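Katura: a word list for home decorating

Katura is a glossary of the words people use when they paint, paper, tile and otherwise interfere with the rooms they live in. It is a plain text data set with a short data card, and you are reading the data card. It began as a private list kept during the redecoration of one small flat, and grew after the flat was finished, which should tell you something about the maintainer.

Version 6, last edited 2023-12-06.

What is in it

The main file has 78 headwords. Each one has a short definition, at least one alternative name, and a note on where the word tends to be misused. There is a second file of 63 phrases, mostly taken from the sort of conversation that happens over a trade counter: "bit of give", "near enough flat", "it'll pull in when it dries". The phrases have no definitions. They have translations.

Everything is in British English. Where a word means something else in North America, the entry says so and moves on. The entry for "wallpaper table" used to contain a long argument about whether it should be called a pasting table. It is now called a pasting table, and the argument has been moved to a file called salen.txt, where it can be ignored at leisure.

Why it exists

Product leaflets assume you already know what a lining paper is. Forums assume you know and have opinions. Shops will tell you, but only after you have bought the wrong one. The list tries to sit in between, for the reader who has a wet brush in one hand and needs to know what "cutting in" means before the other wall dries.

It is also useful for people building search tools, subtitles or spelling checkers who are tired of seeing "dado" corrected to "dad". We have had two requests to correct it to "dodo", and both were declined.

Files

katura_main.txt – the headwords, one per line, fields separated by tabs
katura_phrases.txt – the phrases, with translations
salen.txt – disputes, settled and otherwise
changes.txt – what changed and, where it can be remembered, why

The files are UTF-8 with ordinary line endings. If your spreadsheet turns "1/2 lap" into a date in February, that is between you and your spreadsheet. Import the column as text.

Fields

headword: the word or short phrase, in lower case unless it is a name.

also: other names for the same thing, separated by semicolons. The order means nothing. People have written in to ask why their own word comes last.

meaning: one or two sentences. Longer definitions have been cut, sometimes with regret.

room: where the word is mostly heard. Values are kitchen, bathroom, hall, any and outside. There was once a value called "utility", but it was being used for everything that didn't fit elsewhere, much like the room.

misuse: the usual mix-up. Empty where there isn't one, or where we haven't made it yet.

surface: yes or no. Yes means the word describes something you put on top of something else. Grout is marked no after a long exchange in salen.txt.

How the words were gathered

The first version came from a notebook. Later ones came from old manuals bought second-hand, from leaflets, and from readers. A word needed to turn up in at least two separate places before it went in, so a fair number of excellent family words are missing. We are sorry about "the scrumbler". It is a good name for a scraper, but it appears to have been used in only one household.

Definitions were written from scratch. No leaflet text has been copied, partly out of respect for the law and partly because most of it wasn't very good.

A few entries in full

lining paper
also: liner
meaning: plain paper hung under paint or wallpaper to give a more even surface.
misuse: expected to hide holes. It hides hairline cracks. A hole remains a hole, with paper over it.

sugar soap
also: wall wash
meaning: an alkaline cleaner used on walls before painting.
misuse: contains no sugar and isn't really a soap. Neither fact has ever held it back.

eggshell
also: low sheen
meaning: a paint finish somewhere between matt and satin.
misuse: taken for a colour. It is also a colour. The entry is doing its best.

faux marble
also: marble effect; mock marble
meaning: any surface made to look like veined stone without the weight, the cold or the bill. May be painted, printed or stuck on.
misuse: called "marbling", a word which properly belongs to the painted kind and to the endpapers of books. A shiny finish helps it pass for polished stone, but also shows up every ripple as soon as a light is pointed at it.
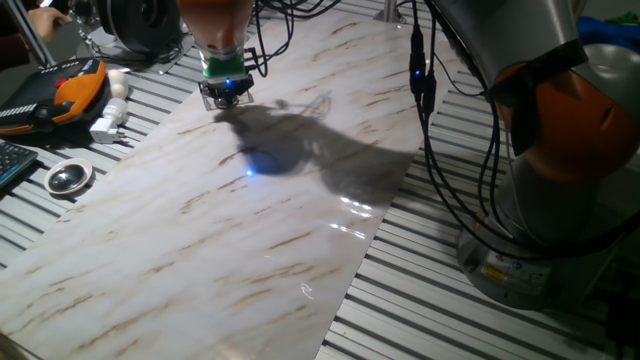

snagging
also: making good; the list
meaning: going round at the end to find the small faults.
misuse: believed to have an end.

Known problems

The list leans heavily towards walls. Floors are thin, and ceilings are treated as walls that have been put somewhere awkward. Curtains are missing altogether. A reader offered to write them up under the name Ruggiero, a sister list for soft furnishings, and we would be delighted if it ever appeared.

Regional words are patchy. The north of England is better covered than Wales, and Scotland is represented largely by one very thorough letter. If you know another name for a skirting board, please send it.

Some entries are dated. "Distemper" is in because people living in old houses still scrape it off, and "Artex" is in for much the same reason, with a note saying that older textured coatings can contain asbestos and should be tested before anyone goes near them with a sander. That note is the only one in the file without a joke in it, and we would like it to stay that way.

The room field was filled in by hand by one person over several evenings, and the later entries show it. More than 2 of them claim that a word is heard mostly outside when it was merely looked up there.

What it should not be used for

Katura is a word list. It won't tell you how much paint to buy, whether your wall is damp or whether the colour was a mistake. Please don't use it to settle a dispute with a tradesperson. They have their own words, and they have your keys.

It is too small to train much of anything by itself, though it works well enough as a top-up to a larger glossary. If you mix it with others, keep the source column so that the blame can be properly shared.

Changes in this version

Added "caulk", which had somehow been left out since the beginning.
Split "filler" into "filler" and "fine surface filler", after pressure.
Removed "feature wall" from the misuse notes and gave it an entry of its own.
Fixed the tabs in "tongue and groove", which had neither in the right place.
Renamed the old trim section from Pavinum to trim. The name had seemed clever in December and by the next edit even the maintainer was having to look it up.

Sending corrections

Open an issue with the headword in the title and say where you found your version of it. A photo of a tin or a page from a manual is fine. "My dad always called it that" counts as one source, so do ask someone else's dad as well.

Please change one entry at a time. Large helpful edits tend to arrive with the semicolons turned into commas, and putting them back takes longer than the original list did. Spelling fixes are usually merged within the week. Anything to do with grout may take longer.

Licence

Free to use, copy and change for any purpose, as long as Katura is named somewhere a reader could reasonably find it. There is no warranty. If a definition leads you to put the wrong paint on a radiator, you have our sympathy, and the entry for "paint stripper" is near the end of the main file.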